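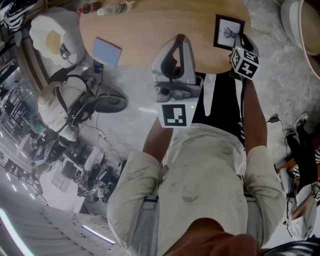 Unit 4: Good practice at a shared table

Welcome back, everyone. In the last unit we looked at how demonstrations are planned on paper, and I promised that this time we would get to the part most of you signed up for, with real grippers in real hands (and, I'm afraid, a fair number of rules to go with them). Please read this before the practical, ideally with a cup of tea, and bring a copy with you. The rules come from the Gukar house code, which the Wendberg workshop adopted in December and which we follow for this course with a few small changes of our own.

4.1 Before you pick anything up

Look at the floor first. I know it feels odd to begin a session on hand work by staring at your shoes, but cables are by far the most common thing to go wrong in a shared room. A thin black cable on a grey floor is easy to miss when your attention is on a table top, so walk the path you mean to use, both ways, and move or tape down whatever crosses it. Loose plugs go back on the desk.

Then look at the table. Bottles should have their caps on and stand at the far edge, well away from where your hands will travel. If something breakable is part of the task, such as a framed picture, lay it flat and leave a hand's width between it and the edge.

Last of all, look at the people. Say out loud that you are about to start. If anyone is crouching or sitting low beside the table, wait until they answer you. It takes a moment and it's only polite!

4.2 Markers and how to hold them

The printed black-and-white patterns, whether on a flat plate or on a cube, are there to be read by cameras, and a thumb across one is as good as a smudge on your glasses. Hold a cube low down and by as few faces as you comfortably can. Keep long sleeves rolled and fastened so that cloth doesn't drift over the plate as you reach. The Mac Mathúna notes (in your reading pack) are stricter than we are on this point and ask for a fresh check of every marker after 20 demonstrations. We ask for one after 40, and also after any knock, however gentle it seemed.

4.3 The gripper itself

Open and close the fingers 2 times with nothing between them. You are looking for even movement, pads that sit squarely and ridges free of crumbs and fluff. Wipe the pads with a dry cloth, never with solvent. Scuffs on the housing are fine; cracks are a fault, and go in the log.
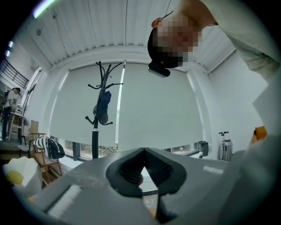
Figure 4.2. Ridged black finger pads seen from the gripper's own camera, with blinds, a coat rack and a suitcase in the room behind.

Do remember how wide that lens is. People who think they are well out of view very often aren't, and the same goes for coats, luggage and anything on a window ledge. Under the house code, faces must be blurred before a recording is shared outside the group, and everyone in the room has to have agreed to be there in the first place. Ask again if someone new comes in.

Reading for next time: the Celen checklist, first 4 pages, and your own notes from 4.2.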